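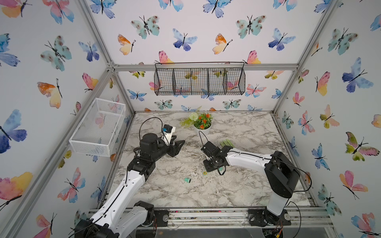
Kernine will open a wallpaper lending library in Driltier this February, letting people take home large sheets of patterned paper and live with them before they buy. The library is run with Ó Dubhghaill, the decorating shop on Bridge Street, and will be based on the shop's upper floor. It starts with 144 patterns, and borrowing is free to anyone with an address in the county. Customers who took part in the trial asked most often for nature prints on a pale ground, and watercolour butterflies on white, as on the walls in the photograph, are typical of what they wanted for bedrooms, box rooms and the inside of cupboards. Stripes came second. Plain textured papers were borrowed less often than the shop had expected.

Each loan sheet is a full roll width and long enough to reach from a picture rail to the top of a skirting board in most houses. The sheets have a cloth backing and are put up with removable strips, which are supplied in the tube. No paste is needed. A loan lasts 14 days and can be renewed once if there is no waiting list for the pattern.

Most wallpaper samples given out in shops are the size of a sheet of writing paper. Large repeats do not fit on them, and a small piece gives little idea of how a colour will look across a whole wall in evening light. Kernine said the shop's own returns book showed the problem clearly. Unopened rolls came back with the same few remarks beside them: too busy, too blue, smaller than I thought.

A spokesperson for Kernine said: "People choose paper under shop lights from a piece they can hold in one hand. Then they have to live with it for years. We want them to see it at breakfast and again at night, next to their own curtains, and bring it back if they don't like it."

The trial ran through the autumn with 40 households in Driltier and the villages to the north of the town. Each borrowed at least one sheet. Many changed their minds after the first loan, usually moving to a smaller pattern or a lighter background. Several decided to paper one wall only and paint the rest. One household borrowed for a hallway, did not like the result, and used the same paper in the back bedroom.

Borrowers may take up to 3 sheets at a time. The shop asks that they are kept away from cookers and showers, and rolled with the pattern facing outwards when they are returned. Sheets should not be put on fresh paint. Staff will check each one when it comes back and wipe it down before it goes out again. There is no charge for ordinary wear. A sheet that is torn or lost will be charged at the price of a single roll.

The collection covers florals, birds and insects, geometric prints, stripes, children's papers and a small group of reproductions of older designs. All of the patterns can be ordered through Ó Dubhghaill, but borrowers are under no obligation to buy, and the shop will not telephone them afterwards. Papers that are discontinued by their makers will be taken out of the library and offered to schools and playgroups for craft work.

The library will also lend Drondora, Kernine's set of painted boards. These are light panels finished in the company's standard wall colours, made to stand on a shelf or lean against a skirting board so that paint and paper can be compared in the same room. They are lent on the same terms as the sheets. A box of flooring and worktop offcuts will be kept at the counter for customers who want to match a paper to a surface, although these cannot be taken away.

Two evening sessions on measuring and hanging will be held at the shop in the opening month. They will deal with working out how many rolls to buy, matching a repeat around a chimney breast, and papering behind radiators. Places are free but must be booked at the counter or by telephone. Tools will be provided. Anyone who would like help with a particular room should bring the wall measurements and a note of where the doors and windows are.

Kernine plans to look at the borrowing records in the summer before deciding whether to open libraries in other towns. Shops interested in hosting one can ask for an information sheet from the company's trade desk.

Notes to editors

Kernine designs and supplies wall coverings and paint to independent decorating shops.

Ó Dubhghaill sells paint, paper and decorating tools in Driltier. The upper floor is reached by stairs. Customers who cannot use them can look through the pattern books at the ground floor counter, and staff will bring the sheets down.

Requests for sample sheets, interviews and further photographs should be sent to the Kernine press office.

Ends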